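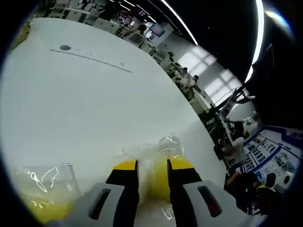 The Bag Problem
Two days of pinching, pulling and dropping with hand-held grippers

11/18/18

If you have ever stood at a supermarket checkout rubbing your thumb against one of those thin plastic bags, trying to find the side that opens, then you already have more sympathy for robots than you might think. A bag is a miserable thing to pick up. It slides, it crinkles, it changes shape as soon as you touch it, and when it's clear you can hardly tell where it begins and where the table ends. I have been writing about automation since I was young enough to find forklifts glamorous, and I can't think of an everyday object that has caused more quiet grief on a packing line.

So when the folks at Drestavton, a small firm that tests grippers for companies who would like to buy some and aren't sure which, asked whether I wanted to come along for 2 days of bag handling, I packed a sandwich and said yes before they had finished the sentence. I was picturing a hall full of arms swinging about behind safety fences. What I got was a big white table, an open office humming away behind it, and a handful of people who were very patient with me.

The tools on trial are the hand-held kind. You hold the gripper yourself, you work the fingers yourself, and whatever you learn about the grip can be carried over later to a gripper on an arm. I liked this arrangement enormously! There is no programming to wait for, and a finger that is no good at its job lets you know in your own wrist within a minute or so. Drestavton keeps its scores in a program called Lisent, which logs each attempt as a hold, a slip or a drop, and by the time I arrived it had 2,211 attempts in it from earlier rounds going back to July.

The first thing I was taught was the tug. One gripper takes the top of the bag, a second takes the bottom, and the two are drawn apart until the film goes tight. It sounds like nothing, and the first time I tried it I lost the bag entirely and had to go fishing for it (with my fingers, I'm afraid, to general amusement). The trick is to close slowly and let the film gather a little between the pads before you pull. Squeeze in a hurry and you catch a single layer, and a single layer slides right out.
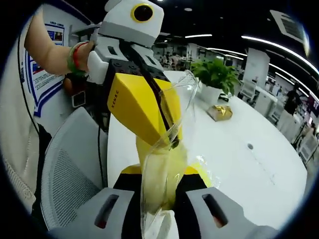

Two grippers share one clear bag, with the film drawn taut between them.

Pads, I learned, are what everyone here really wants to talk about. The fingertip is a small piece of the whole machine and it gets the longest conversations. Soft pads follow the wrinkles nicely but tend to drag the bag along when you want to let go. Firm ones release cleanly and want a better aim. The house favorite during my visit was a medium pad Drestavton calls the Kolix, and I could see why, though I'll admit I did my own best work with a firmer one and was a little proud of it.

Then came the sponges, each one sealed up in its own clear bag, and I was glad to see them after all that empty film. A sponge gives you something to hold on to. It also gives you something to misjudge, as the bag is larger than what's inside it and you can come away with a fine pinch of wrapper and the sponge swinging underneath like a bell. Lisent counts that as a hold. I argued that it shouldn't, and we had quite a long and friendly discussion about it over tea.
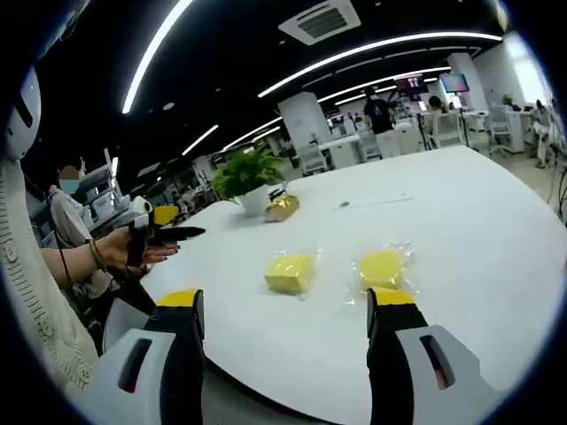

Bagged sponges on the test table, with a second gripper at the ready on the left.

For the comparison itself, each pad gets 100 tries on the same set of objects, divided among several pairs of hands so that one person's knack doesn't tip the result. I did 16 of them. My slips are in there with everybody else's, and I'm told they are useful, a beginner's grip being closer to a machine's than an expert's is.

The next round goes to a test cell called Chien, where the better pads will be fitted to an arm and put through the same tug and the same sponges. I have asked to come back for that one, and I have been practicing on bread bags at the kitchen counter in the meantime.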